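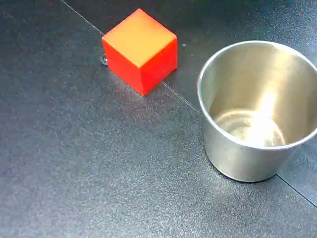 The table in the back hall at Lendale has a seam that runs across it at a slant. For most visitors it is only a line between two panels. For the team that works on Etel, a program that teaches robots to pick things up and put them somewhere else, the seam became the subject of a whole summer.

Etel learns from demonstrations. A person guides the robot through a task many times, the cameras record everything, and later a network is trained to connect what the cameras see with how the arm should move. The task at Lendale is simple to say: take the red cube, put it in the steel cup. By the end of July the group had collected 2,424 demonstrations of it, and the robot was doing it well enough that people had stopped watching.

Then the table was turned, so that its seam ran in another direction, and the results went down sharply. The cube was the same and the cup was the same. The network had learned to use the seam as a kind of ruler. When the line moved, the arm reached to the wrong side of the cube and closed on air.

This kind of mistake is well known in the field, and the usual answer is to collect more data with more variety. The Lendale group wanted to know if they could repair the problem with the data they already had. Their method, which they call Flernby after the village where the first version was written during a holiday, works on pairs. It looks through the recordings for two moments in which the objects stand in nearly the same places but something small in the image is different: the light, a reflection, the view of a surface. The network is then asked to give the same answer for both. If it does not, it is corrected.

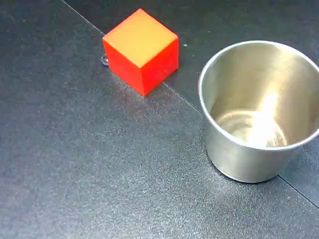 The cube and the cup on the test table at Lendale, with the panel seam passing between the near and far parts of the surface.

The steel cup made this harder than expected. Polished metal changes its look with every lamp, and a bright stripe inside the cup can be stronger than anything else the camera receives. In the early versions the pairing step judged two moments as different only because the glare had moved a little. The group solved this by comparing outlines first and brightness much later. It cost them two weeks, and they still call it the dullest part of the work.

From the full collection, Flernby kept 782 pairs. The network was trained again with these, and no new demonstration was added. Then came the test, with the table in positions that the robot had never met. In 623 attempts on the turned table the new network no longer showed the old habit of reaching to the wrong side. It still dropped the cube sometimes on the rim of the cup, and the group thinks this is a different problem - one of timing, and of how the arm slows down at the end.

There are limits. The method needs recordings that are already rich enough to contain good pairs, and with a small collection it finds very few. It was also tried only with hard objects of simple shape. A partner laboratory, Zürcher, has started the same test with cloth, where it is much less clear what it means for two moments to be nearly the same.

At Lendale the table is now turned every morning before work begins.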